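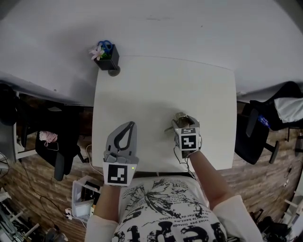

*At a white table, Vundside open day, April*

The train from Hudolport takes 62 minutes and the last stretch follows the river so closely that I missed most of my reading. Sit on the left if you go! Vundside station is one platform and a bike rack, and from there it's an easy walk uphill to the distillery, with signs the whole way and then, past the second bridge, no need for signs at all. You can smell rosemary from the road.

I've wanted to see this place for years. Vundside makes essential oils and flower waters, mostly for soap makers and a few bakeries, and it opens the whole works to visitors one weekend each spring. I went expecting a gift shop with a tour attached and got nearly four hours in a working building with wet floors.

**The drying lofts**

The tour starts at the top and works down, the same way the plants do. The lofts are long, low rooms with slatted walls, and you duck a lot. Bundles of bay and sage hang from wires in rows, with the newest near the stairs. Our guide let us crush a leaf from a fresh bundle and then one from the far end. The fresh bay was grassy and almost medicinal, and the older one was softer and sweeter, closer to what I know from soup. I kept both leaves in my coat pocket and the coat still smells great.

Not everything gets dried, though. Rosemary goes into the still the day it's cut, and orange leaves go in within hours.

**The still room**

This was my favorite part by a mile. The big copper still is called Dramani (it's painted on the side, after the valley where it used to stand) and it holds 762 liters. They were running rosemary when we came in. It was hot, loud, and dim, and everyone's glasses fogged up at once.

The process is simple enough to follow even if, like me, you barely passed chemistry. Steam goes up through the packed plants and carries the oil with it, the vapor goes through a coil sitting in cold water, and what comes out the other end separates by itself, with the oil floating on top. We all crowded around the glass to watch a thin yellow layer get thicker. It's slow! I could have stayed there all afternoon. The yield is tiny, too — a whole cartload of branches for a jar you could carry in one hand.

The water left underneath is sold as rosemary water. They handed around a bowl of it to dip our fingers in, and it smelled more like the plant than the oil did.

**The smelling library**

Down one more flight is the library, a cool room with shelves to the ceiling and 1497 sample bottles, each labeled with the plant, the field, and the year. Visitors can ask for any of them. I asked for lavender from Cidau, two harvests side by side, and they could have come from different plants. The wet year was flat and a little like hay. The dry one was so sharp it made my eyes water.

Between samples you're supposed to smell your own sleeve to reset your nose. It works better than the coffee beans they give you in stores.

**If you go**

- Book the morning tour. The still is usually running by ten and they start cleaning it out after lunch.
- Wear shoes with grip. The still room floor is tile.
- The café does a bay leaf custard that sells out early.
- There's no luggage storage at the station or the works.
- Cards are fine at the shop, but the plant stall in the yard only takes cash.

I came home with a lemon verbena in a pot and a bottle of orange leaf water that I've been putting in pancakes. The verbena lost a few leaves on the train and has two new shoots already.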